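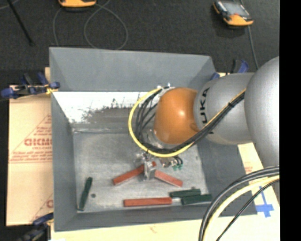 Serpil Tokgöz wrote back to the last issue asking if the Clurkano bin picking package is worth the money for a shop that runs small batches, and could we please skip the brochure talk this time. Fair. So, quick review, written between two other things.

What it is: a software license, a gripper and a setup visit, sold as one package. You bring the arm. They support KUKA and a few others, check the list before you order as it changes. The idea is mixed parts lying any which way in a bin, and the arm pulls them out one at a time without you building a fixture for each part.

Setup. Two visits for us, the first one mostly paperwork and cables. Their tech was good, patient, knew the arm side better then we did. Teaching a new part took 34 minutes the first time, 16 once Bülent had the hang of it. No coding. Some menus are in odd places and the save button does not look like a save button.

Picking. Plain blocks and bars, very happy. Parts lying flat and apart from each other, no trouble at all. Parts leaning on each other, slower, it stops and thinks, then usually goes for the top one. Parts tight against the bin wall are the weak spot. The finger needs room to get down beside the part and a steep wall doesn't give it any. Clurkano says an update in July will help with that. We'll see.

Bins. Use a metal one with sloped sides if you have it, and clamp it down properly. Ours crept a little on day one and every pick after that was off by the same bit. Took us most of a morning to work out why. Embarrasing.

Cables. Leave more slack at the wrist than you think. Shafiq re-tied ours twice before the last joint could turn all the way without pulling. The manual gives this one line, should be a page.

Support. Email only on the basic plan. We sent 5 questions, all answered the next working day, one of them wrong and then corrected. Phone support is extra and I would not pay for it.

Compared with the Zalewska kit we had on loan last year — faster to teach, fussier about lighting. Zalewska was fine under any old shop lights, this one wanted the blinds down in the afternoon. The Zalewska gripper is also easier to swap. Price is close enough that it shouldn't decide it for you.

So Serpil, for small batches: yes if your parts are simple and you change over often. If you run the same part all month a plain feeder is cheaper, get that.

Package comes with a 77 page manual, PDF only. Redham handles sales and loans, ask for the short loan before you sign anything. Sibel has our settings file if anyone wants a copy, just reply to this email and I'll pass it on.

Next issue: conveyor guards, finally.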